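Tratum adds second intake to site supervisor trainee program

04/07/2019

Tratum will take a second group of site supervisor trainees this year. Applications are open to anyone with a two-year construction or engineering technology degree, or with 3 years of paid work on a crew. The first intake drew 449 applications, and several people who missed the deadline wrote in to ask when they could try again.

Trainees split their time between the Prenimton office and active job sites. The office part covers reading drawings, writing daily logs, ordering materials and handling change requests. On site, each trainee is paired with a working supervisor and sits in on the morning meeting from the first week.

Yuzhen Hao, who runs the program, said the written work is what most new hires find hard. "They know how to talk to a crew. Then we ask for a one-page report on why a delivery was refused, and that takes them all afternoon."

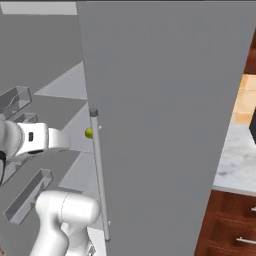
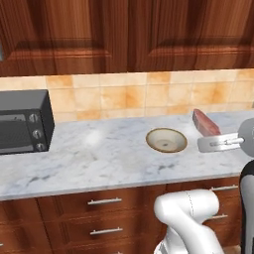
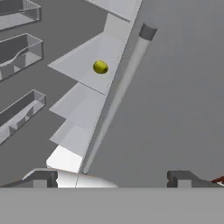 Computer-rendered kitchen views.

The program runs nearly 2,336 hours from start to finish, paid at the regular trainee rate. There is a review at the midpoint and another at the end. A trainee who does not pass the midpoint review may repeat that section once.

Safety training is now done before the first site visit. Last year it was spread over the opening month, which meant some trainees had to wait at the gate while others went in. Cristian Huamán teaches the safety section and has asked that everyone bring their own boots to the first class. Hard hats and vests are supplied.

Supervisors who would like to take on a trainee should talk to Peiyu Hou. Each supervisor can have up to 2 at a time. Rigoberto Huaranga and Xinyi Xiong have both agreed to take trainees again at the Azevedo site, where drainage work continues through the end of April.

Applicants need a resume, a copy of their degree or a letter from an employer, and one reference. Send everything together. Incomplete applications will be returned.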